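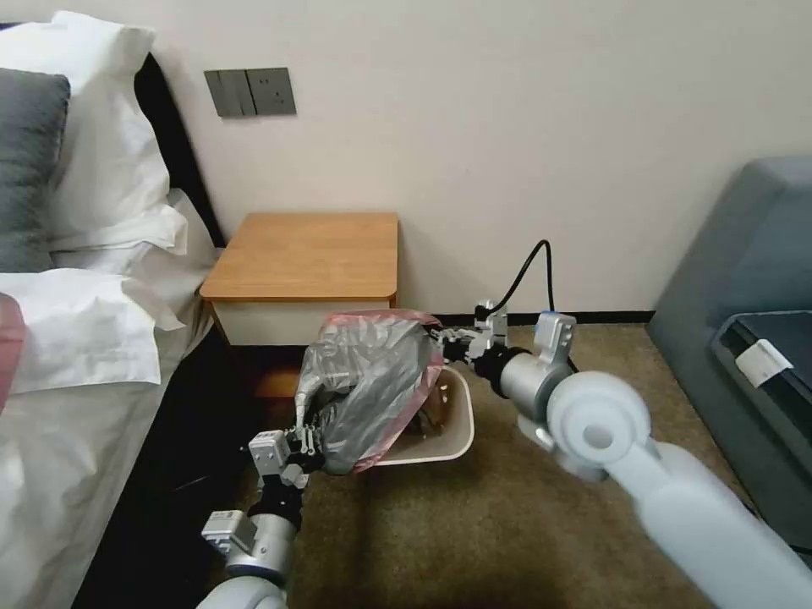

Bins first, always, Ilze Lukoševičius told us when we asked what a new starter should learn on day one. Do the bins before you touch the bed or you'll be walking rubbish past clean sheets. So that is where training starts.

ROOM ATTENDANTS WANTED - Plastenholm Lodge, Flarnville
Part time and full time, start February

We need room attendants. Four posts, maybe five, depends on hours people want. 119 bedrooms, open all year, busy most of it. Building went up in 1995 and the rooms are on the small side, bed, bedside table, armchair, not a lot of floor between. You will be bending and reaching. Please think about that before you apply, we have lost good people in the first week who hadn't.

The work

Strip and make beds. Pillows plumped and squared up against the headboard.
Empty and re-line every bin, every room, even if there's only a tissue in it.
Wipe down tables, switches, sockets, headboards, door handles.
Vacuum the carpet incl. under the bed and behind the chair. Brown carpet hides crumbs, guests' socks don't.
Report anything broken or left behind. Lost property goes in the book same shift, not next day.
Restock your trolley before you leave, the morning person is relying on you.

A stayover takes less time than a departure. You'll be given a mix. We don't pay per room and never have, you are paid for the hours on the rota, and if a room is in a state you tell the supervisor and she moves things round.

Hours

Day shift 9 til 3, any five from seven. Part time is three days, same hours. Late shift 2 til 8 is two people only and is mostly corridors, laundry and rooms that have been missed. Alternate weekends for everybody, sorry, no way round it. Breaks are paid. Hot lunch in the staff room if you're on days.

Pay is above minimum and goes up after the trial period, exact rate given when we ring you. Uniform supplied (two tunics, you wash them). Shoes are your own, flat, closed toe. Bus 191 stops at the bottom of the drive, first one gets in at twenty to nine. Parking free for staff but round the back by the Pindon Road gate, not the front.

Who we want

No experience needed. Experience is nice but we'll show you our way regardless. Need to be steady, on time, OK working alone for most of a shift with a partner for the heavy lifts. Enough English to read the room sheet and write a note on it. Must be 18 or over. We do take up references, one is enough.

Training

Two weeks, paid, you go round with somebody. First two mornings are all bins and bathrooms, then beds. The bin part sounds daft, it takes people longer than they expect. Gather the bag in at the rim before you lift so nothing tips out, both hands, clear of the bin, tie, straight in the trolley sack. Drawstring bags, pull the band out a bit on each side first. Look in the bottom of the bin. New liner goes right down and gets folded over evenly, no big bunch of plastic on one side. Never push a hand down to squash the rubbish, you dont know what's in there. Gloves on.

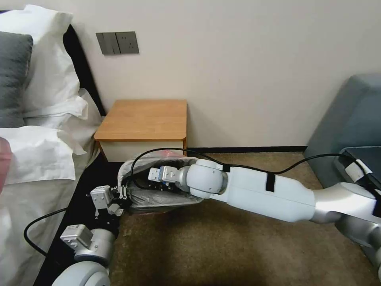

Does the liner thing really matter that much? Lachlan Ritchie asked it on his second morning, and fair enough, plenty ask. Yes. It gets marked on room checks, and a badly fitted liner slides down and then you are washing the bin as well. He passed his checks and is training others now.

We use Lucero for the rota, it's an app, if your phone won't run it we print the week for you and pin it up on Wednesday.

How to apply

Ring 516 from the house phone in reception if you're passing and ask for Housekeeping, or hand in a letter or CV at the desk in an envelope marked ROOMS. No agencies please. Tell us:

your name and a number we can get you on
full or part time, and which days you can't do
when you could start
any notice you have to give

Informal chat first, then a walk round one floor so you can see the rooms and the trolley and decide if it is for you. Allow an hour. Wear something you can bend down in. Expences for the bus paid if you bring the ticket.

We'll reply to everyone, might take a week as we are short handed, that being why we're advertising. Posts will go as we fill them so dont wait for the closing date, there isn't one.

Two of the posts could suit a job share. Say so in your letter and if there's a friend you want to share with, put both names on.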